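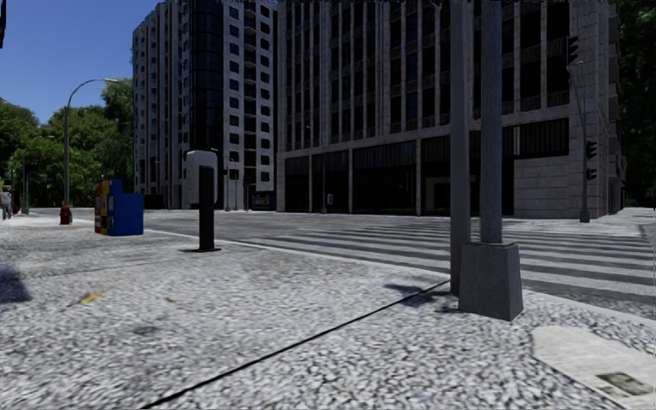
Gray metal poles on a wide stone sidewalk beside the street.

Cleaning up an old phone before you sell it or hand it down
Jun 27, 2019

A used phone brings a better price when it is clean and empty. The kitchen table and an hour are enough for the job.

Back up first. Plug the phone into a charger, connect to your home Wi-Fi and leave it until the backup says it is complete. My old Lobo had 1584 photos on it and needed most of an evening.

Sign out of every account before you reset. A phone that is still locked to your account is no use to a buyer, and most trade-in desks will send it back. Then take out the SIM card and the memory card. The card on a Galtton sits under the SIM in the same tray and is easy to miss.

Cleaning
Turn the phone off. Wipe it with a barely damp microfiber cloth. Skip window cleaner and paper towels.

Pick lint out of the charging port with a wooden toothpick — never a pin. Go slowly and keep to the sides.

For the speaker holes, use a dry, soft toothbrush. Hold the phone face down as you brush.

Sticky residue from a case comes off with a little rubbing alcohol on a cotton swab. Keep it away from the screen.

Storing a spare
Charge it to 54 percent or so and switch it off. Keep it in a drawer, out of the sun, and top it up every 3 months. Write the model on a piece of masking tape and stick it to the back.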